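I've been keeping the Dilis cell going at our Groma workshop since November, and I finally have good news to share! The right arm is back on its feet after its gripper kept stopping short of the tray floor. Severyn Bondarchuk and I re-zeroed the wrist, swapped one bolt on the mounting plate (the front rail had crept 2 mm) and then gave the arm a screwdriver in the yellow tray to practice on.
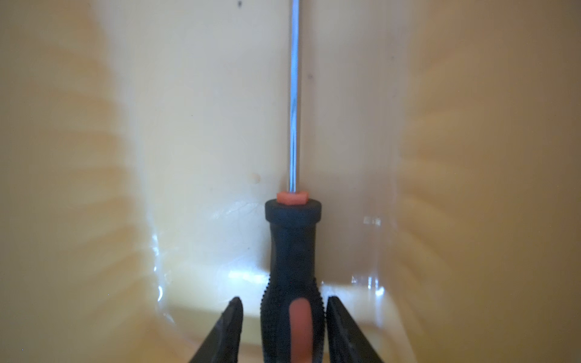
## What we changed

Mostly cable, to be fair. The old run was pulling on the elbow, so now there's a nice big loop with room to spare, and I love how easily the arm reaches across. We left the flower toy and the other little things where they were, so the left arm's test positions still hold.

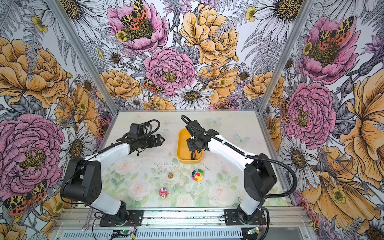 *The right arm down in the yellow tray, the left one waiting its turn.*

Severyn ran 79 test picks before supper and wrote every one down, bless him. The next long run is 626, and I'll be checking the plate bolts at the halfway mark

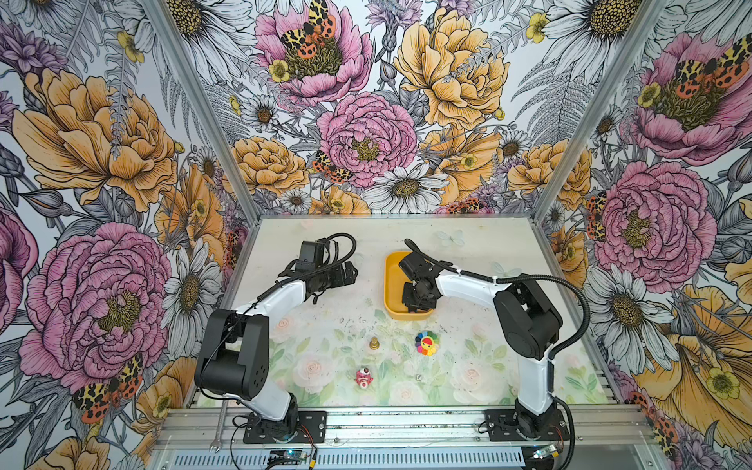 and again at the end, with the same wrench both times. If the rail stays put, we'll do the left arm next (its cable is just as old!) and then hand the cell back to the folks at Plulach.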